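La campaña de fruta a granel de Brelirero arranca en junio con las cestas listas

Ya hay ganas de junio. La cooperativa de consumo Brelirero estrena su reparto de fruta fresca para los socios del barrio, y la respuesta ha desbordado lo que esperábamos cuando se abrió la lista en primavera: 538 cestas apuntadas, con pedidos de familias enteras, de tres comedores y hasta de la peña de ajedrez, que quiere fruta para sus torneos de tarde (¡buena elección, por cierto!).

La idea es sencilla. Cada socio elige en casa lo que quiere, y la fruta se prepara la misma mañana del reparto. Los plátanos, los grandes protagonistas de las primeras semanas, van por manos enteras y en bolsa transparente, para que cada cual vea el punto de madurez antes de llevárselos. Quien los prefiera verdes para que le duren solo tiene que escribirlo en la hoja de pedido, en la casilla de observaciones.

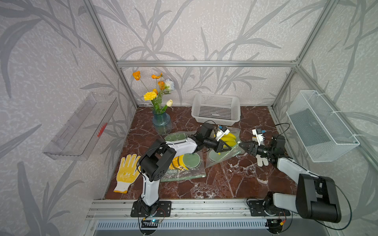
Brelirero · Grupo de Fruta y Cestas

Los plátanos amarillos en su bolsa y la cesta blanca de rejilla adelantan el aire que queremos darle a la campaña, y el jarrón azul con flores artificiales ya ha tenido sus admiradores. ¡Se queda en la mesa de recogida! Las amapolas naranjas, o lo que sean, alegran cualquier mañana, y además no hay que cambiarles el agua.

Las cestas de plástico con agujeros han ganado por goleada a las cajas de cartón. Pesan poco, se lavan en un momento y dejan que la fruta respire, algo que se agradece muchísimo cuando aprieta el calor. Las suministra Storesel, que ha entregado una primera tanda de 40 unidades para uso interno; no salen del local, así que conviene venir con bolsa propia o con un carrito. También sirven las mochilas, aunque los plátanos siempre encima de todo, por favor, que luego llegan como llegan.

El reparto será en el local de Skokau, entrando por el patio, desde las 16 hasta las 18 horas. La recogida va por orden de llegada y no hace falta pedir turno. Si alguien no puede pasar, otra persona puede recoger su pedido dando el nombre del socio. Lo que quede sin recoger al cierre irá a la mesa de compartir, donde cada uno coge lo que necesita y deja lo que le sobra. El año pasado la probamos con verdura y fue una maravilla: salieron de allí recetas de crema de calabacín para aburrir.

Habrá además un rincón de recetas. Eugeniusz Kozłowski traerá su pan de plátano, el de nueces, y ha prometido copiar por fin las cantidades en un papel legible. Se buscan más propuestas para la fruta muy madura: batidos, helados caseros, mermeladas, tortitas para el desayuno. Se pueden dejar en el buzón de la entrada o llevarlas en mano el mismo día.

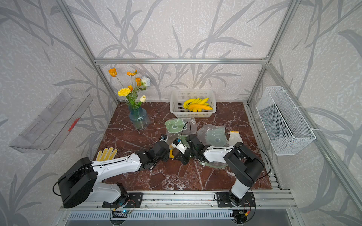 Osamu Yokoyama pide que no se guarden los plátanos en la nevera nada más llegar a casa, porque se les oscurece la piel y mucha gente los tira creyendo que están pasados. Él los deja colgados de un gancho en la cocina, lejos de las manzanas, y congela en rodajas los que no va a comerse a tiempo. El truco de las rodajas lo apuntamos para la hoja de recetas.

Las hojas de pedido siguen disponibles en el mostrador. Para las cestas de la segunda quincena todavía se admiten cambios, también de cantidad. Después de los plátanos vendrán los albaricoques y las cerezas, si el tiempo acompaña, y ya nos han preguntado por las sandías. Habrá sandías, enteras y por mitades.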